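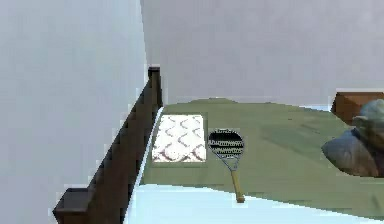 Day 6 of teaching the sim robot by remote control — the job is picking up the racket by its handle. Sounds easy, eh?

Two hand controllers, 620 demos so far. My favourite ones are where I slow right down before the grab.

Oisín Ó Gríofa reckons I come in too steep and the policy will copy it. He's right, I checked the replays. Grr.

Tomorrow I'm moving the racket further from the patterned mat and starting a fresh batch. Colour changes can wait — wrists are sore!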